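Driker Resets Washable Wool Line After Dye Lot Complaints

Yarn maker Driker will reissue its worsted-weight washable wool in October with a new dye lot system, the company told stockists on Monday. The change affects every solid shade in the range. Heathers and speckled shades keep their current labels.

Under the old system, a single lot number could cover skeins dyed in more than one vat. Knitters working on sweaters and blankets reported visible color breaks between skeins with matching labels. Driker received 247 complaints on the subject before it stopped shipping the range to shops. Most concerned dark blues and reds.
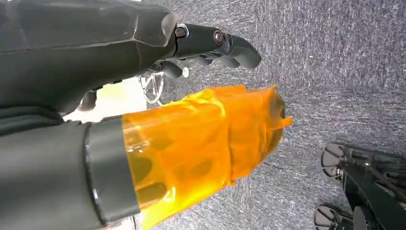 Black finger with two hex-socket bolts along its upper side.

The new label carries two codes. The first gives the shade and the second gives the vat. Skeins are guaranteed to match only when both codes are the same. Shops are asked to shelve by vat code and to avoid splitting a bag between displays.

Fiber content and gauge do not change. The yarn remains a four-ply superwash wool, knitted at a recommended 20 stitches to four inches on US size 7 needles. Care instructions also stay the same: machine wash cool, dry flat.

Cárdenas, the mill that spins the base yarn, has moved to a slightly firmer twist. Driker says the firmer twist takes up dye more evenly and reduces pilling at cuffs and underarms. Swatches knitted in the old and new yarn may differ slightly in drape, and the company advises knitters not to combine the two in one garment. 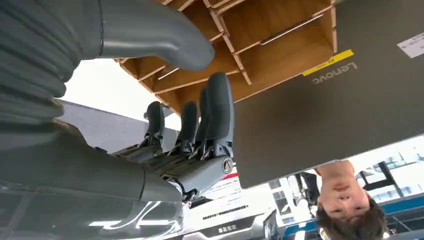 Gray robotic hand and forearm.

Remaining stock of the old yarn will be sold through Caken, the discount outlet, with the lots marked as unmatched. A total of 526 bags are listed. Each is sold whole, and returns are limited to unopened bags. Buyers planning a large project are advised to alternate skeins every 2 rows to spread any difference in shade.

Shops holding old stock may return full bags for credit or keep them at a reduced invoice price. Part bags and loose skeins cannot be returned. Claims must include the lot number and a copy of the original invoice.

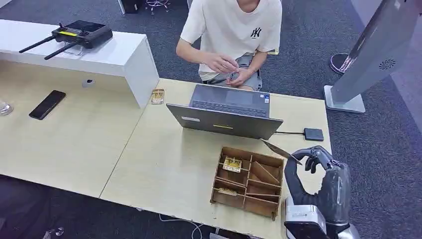

Fuso Crochet Hooks Unaffected

The Fuso crochet hook range, which Driker also distributes, is not part of the change. Orders for hooks and replacement grips will ship on the usual schedule. The revised shade card for the wool will go out to shops with the first October delivery, and pattern leaflets already in print remain valid for the new yarn.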